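Can a robot clear the table yet? An afternoon with Ruxandra Ursu

Ruxandra Ursu talks fast and draws while she talks. By the time our coffee has arrived she has filled the back of a parking receipt with two arms, a long box and a lot of arrows. "So this is the whole problem," she says, tapping the box. "Pick up something long with two hands. You did it this morning, probably before you were awake!"

She works at Meltosero, a small company that writes the software behind two-armed robots, and her job for the past three years has been chores. Some of them are the kind you do at home: moving a cutting board, putting away a loaf pan, sliding a shelf back into a cupboard. The others come from a furniture shop called Warkiren, which would love a machine that could take parts off a bench and hand them to a person at the next station. I wanted to know how close we are. I had seen the videos, as everyone has, and I couldn't tell what to believe.

"Closer than when I started, and I'm thrilled about it," she says. "But if you ask me whether you can buy one and go to work and come home to a clean kitchen, no. Please don't move your furniture for it."

We start with the shop floor, where she thinks things will happen first. A bench at Warkiren is the same height every day. The parts come in a known order. If a board is dropped, it's a dent and a bit of bad language. A kitchen has a toddler in it, and a cat, and a glass somebody put down in a hurry. "People think the home should be easy because the chores are easy for us," Ursu says. "I worked in a bakery before college and I promise you the bakery was easier than my mother's kitchen. Everything in the bakery had a place."

Why two arms, though? Most of the machines I have seen in factories manage with one. She goes back to the receipt. With one arm you can hold a short thing in the middle and it stays level. Make it longer and the ends want to swing, and you have to hold on tighter, and if it's a tray of rolls you now have rolls on the floor. Two hands fix that, but they have to agree. If the left one lifts a hair before the right one, the object tips. If one pushes in harder, it slides toward the other. People feel this through their palms and correct it without noticing. The robot has to be taught to correct it, or it has to learn by trying.

Trying is what takes up most of her week. Before a new skill goes anywhere near a real bench, it is practiced in simulation, on a plain table with a plain block. One of her practice runs, which she calls Rajan after a very patient physics teacher she had, went through 2,067 attempts at a single lift. I ask whether that gets dull.

"No! I love it. I go home, it keeps practicing, I come in with my tea and look at how it failed. The failures are the good part. It had a stage where it would come in beautifully from both sides and then just knock the block over to the left, every time, very politely."

How many of those attempts went well? She laughs and says it depends on when you start counting. In the last stretch it was 80 percent, with the block always starting out straight. Turn the block 15 degrees and the number dropped, and she spent most of January on that. She won't give me the lower figure until she has run it again. She does say that 80 percent sounds better than it is. "Imagine your roommate drops one plate in five. You would talk to him."

Then there is the step from simulation to the real thing, and here she slows down a little. A simulated block weighs exactly what you say it weighs. Its sides are clean and flat and the friction is a number you typed in. Real boards are dusty, or somebody has sanded one end and left the other. She varies those numbers on purpose so the robot doesn't get too comfortable, and it helps a lot, but she has also watched a skill that looked finished fall apart on its first real piece of pine.

I ask what she would trust one with today. She thinks about it for longer than any other question.

"Moving boxes from one table to another table, in a room where I'm also standing. Feeding parts to a person who is paying attention. Folding a towel, if you have all evening and you're not fussy about the corners." And laundry in general? "Getting it out of the machine is horrible. A wet sleeve can go anywhere. Ask me again."

She is working on the approach now, the part before anything is touched, with a hand coming in on each side. She could talk about it until they close the café. "If the hands arrive well, the lift is nearly free," she says. "If they arrive badly you can't rescue it. So I look at that moment more than any other."

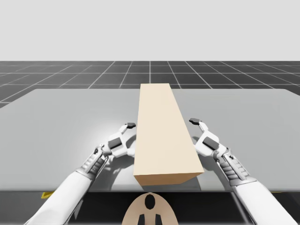
"And after that I want to do trays," she says, turning the receipt over to see if there is any room left. "Trays with things on them. Rodance has one in their test kitchen with a lip around it, and I've already asked if I can borrow the measurements."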